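Bestden Nursery Adds Grafted Persimmon Trees to Spring Catalog

January 2025

Bestden Nursery will begin selling grafted American and Asian persimmon trees to home gardeners this April. The trees were grown at the company's Panyasiri field and will be sold bare root and in containers. It is the first time Bestden has offered fruit trees outside its wholesale business.

The spring list has 17 varieties. Nine are Asian types suited to mild winters, and eight are American types that tolerate hard frost. Two of the American types, Kuvedance and Rekska, were selected at the nursery from seedlings planted in 2000. Kuvedance ripens early and drops its fruit when ready. Rekska ripens several weeks later and holds its fruit on the branch after the leaves fall.

"Most of the calls we get are from people who planted a seedling and waited years to find out it was male," said Charoen Duangkaew, head grower at Bestden. "A grafted tree is a known female. You should see a first small crop in the third or fourth year."

Bare root trees are dug while dormant and shipped with the roots wrapped in damp packing. They should be planted within a few days of arrival, in full sun and well-drained soil. Persimmons have a long taproot and do not like to be moved, so buyers should choose a permanent spot. The graft union should sit a few inches above the soil line. Water deeply once a week through the first summer and hold off on fertilizer until the second year.

Young trees in containers are more easily hurt by a late freeze than those in the ground. Bestden recommends moving pots against a wall or into a garage when frost is forecast.

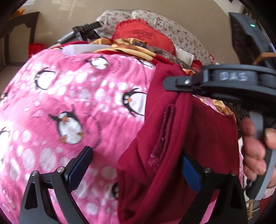 New growth can also be covered overnight with an old blanket or bedsheet held off the leaves with stakes. Covers should come off in the morning once the temperature is above freezing. Plastic laid directly on the leaves gives little protection.

A total of 894 trees will be available this spring. Bare root trees are priced at $39 and container trees at $58, with shipping extra. Orders are limited to up to six trees per household and will be filled in the order received. Local customers may choose pickup at the Panyasiri field.

"We will graft more if these sell," said Brunello Villa, who manages retail orders. "The rootstock for next year is already in the ground."

A printed planting guide comes with each order. Customers who want the guide or the variety list before ordering can request a copy from the nursery office by mail or phone.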